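Udthorpe Shared Workshop
Building a Hand-Held Gripper: Notes for Session 3

Welcome back, everyone, and welcome to the two of you joining us from the Irkard group. These notes go with the evening session and cover the linkage, the finger pads and the first round of picking things up. If you've still got your arms clamped up from last time, leave them be until we've gone through the bit on pivots, and then we'll all take them off together.

I've written more than you need, as usual. Read what's useful and skip the rest (Hollis Whitfield tells me my handouts should come with a bookmark).

1. Where we got to

By now you should have two outer arms, two inner links, a handle and a bag of pivot hardware. The two sides of the gripper are mirror images, so lay them out on the bench facing each other before you pick up a single screw. I have built one with both left arms. It closes beautifully on one side and pokes you in the thumb on the other.

If your arms came off the Fandano printer, run a fingernail around the inside of each hole and feel for a ridge. That printer leaves a little lip on the first layer, and a lip that you can barely feel is quite enough to make a joint stiff. A few turns with the hand reamer will clear it. Please don't use the drill press for this, as it grabs.

2. Fitting the pivots

Start with the joints nearest the handle and work up towards the fingers. Put a washer on each side of the link, press the pin through, and tighten until the link will just fall under its own weight when you tilt the whole thing. Then back off by the smallest amount you can manage. You want it free but not sloppy, and the only way I know to get the feel of that is to do it a few times over.

Once all the joints are in, open and close the handle slowly and watch the finger pads. They should stay parallel the whole way. If one leads the other, the likely culprit is a tight pin on the lagging side. Colour in one side of the linkage with a marker if you lose track of which is which. I do, constantly.

3. Finger pads

We're using the soft black pads from the Villanueva kit. Glue them on with the gripper closed over a slip of baking paper, so the two faces set flat against each other, and then leave it overnight. I know it's hard to wait! But a pad that sets crooked will let go of anything thin, and thin things are the whole point of this session.

For those keeping a wear log, we agreed on 1,000 open-and-close cycles before the first check. My own is at 1,227 and the pads are still holding, though the left one has gone a bit shiny near the top.

4. Practice at the kitchen table

Workshop benches are lovely and clear, and they teach you very little. Take your gripper home and try it in the kitchen, with the good light from the window and all the usual clutter about. Chopsticks are my favourite thing to start on. They're cheap, they're light, they roll if you're clumsy, and the ones in clear wrapping are a good deal harder than the bare ones, as the plastic slides about over the wood.

Work in pairs if you can, with a gripper each. One of you can manage a bundle while the other goes after singles, and you'll soon see how differently the two jobs feel in the hand. Bring the pads nearly closed and let them settle on the stick before you squeeze.

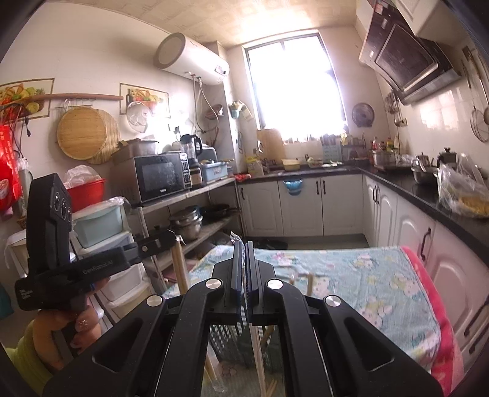
5. Things to try before next time

Do 15 picks with a bare chopstick, then the same with a wrapped one, and jot down the drops for each. Try gripping near the end as well as the middle. A stick held by its end will want to swing, and how far it swings tells you a lot about your pads.

If you've any patience left after that, pick up a single stick from the table, stand it in a basket or a jar, and fetch it out again without knocking the others over.

6. What to bring to Session 4

Your gripper, your drop tally, the spare washers, and a small object from home that you couldn't pick up. We'll be fitting the return spring, so bring safety glasses too. The kettle goes on at half past six, and the side door will be open from then.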